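Fruit basket and shelf -- small gallery

Posted Dec 24, 2018 by Wahyudi Subramaniam

Quick page before the holiday, no time to do it properly. People on the Nuken list kept asking what I use for the fruit corner, so OK.

Short version. One yellow plastic basket. One black wire mesh shelf with light wood boards. White table, white wall. Thats the whole setup. I tried a blue bowl first and hated it, everything rolled to the middle and bruised -- well, the real stuff did. Gave the bowl to my sister.

Basket is from Sturard, the shop by the bus station, bottom bin near the register. They had green too. Get the yellow. Shelf is a Midetti, came flat, went together in one evening with one screw left over that I still have in a jar. No idea where it goes. Shelf holds fine.

Click for big versions if it works for you, the gallery script is being slow again.
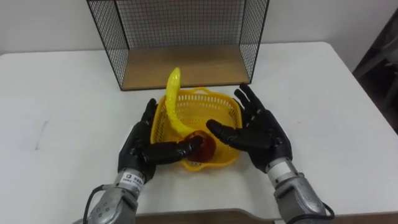
Red apple in the yellow basket, white table underneath. 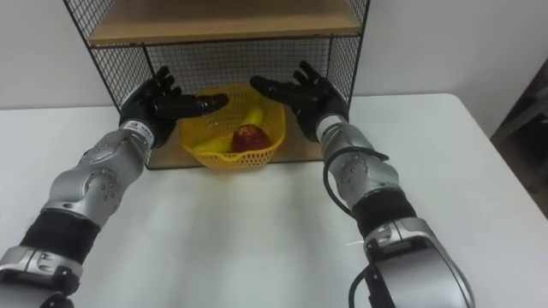

Basket on the bottom board of the shelf, apple and banana in it. Mesh behind. 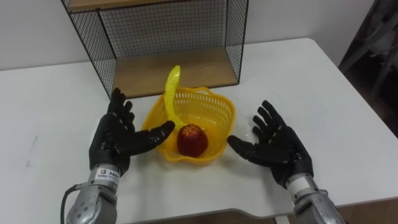 Basket out on the table, shelf standing at the back. Banana up on end, apple in front.

Couple things people asked already so I don't have to type it 49 times.

Why a basket with holes -- air gets through. Also crumbs and bits of stem drop out, you lift it, wipe the table, done. The solid bowl just collected stuff. Wash it in the sink, shake it, leave it upside down on a towel.

Why the bottom board and not the top. Reach. My kids are short. Also weight low down, the shelf feels steadier with the heavier things at the bottom. Top board gets the light things, napkins, the bread bag, mail I'm avoiding.

Does the basket slide on the wood? A little. I put a square of that rubbery drawer liner under mine for a while and then it got sticky so I threw it out. Sliding is fine, makes it easy to pull out with both hands.

Bananas. Keep them away from the apples if you want them to last, everyone says so and in my house it seems right. I don't always do it. One basket, not much room. If you care, get two baskets and put the second on the table.

Color -- someone wrote that yellow on yellow makes the bananas disappear. Ok fair. Apples look great though, dark red on that yellow is the reason I bought it. Pears look sad in it.

Somebody on the list has the Amin shelf instead, same idea but taller, and the basket was too wide for it. Measure first!! Inside the sides, not outside. I measured outside the first time like a dope and had to carry the box back to the store.

This is gallery 668 on the old numbering, if you are looking for it from the index page. The link to 468 (spice rack) is still broken, I know, will fix it in January when I have a minute. Comments are off til then because of spam, so write to the list.

Going to go wrap things now. Happy holidays all, and if you see the green basket in a bigger size let me know wich store.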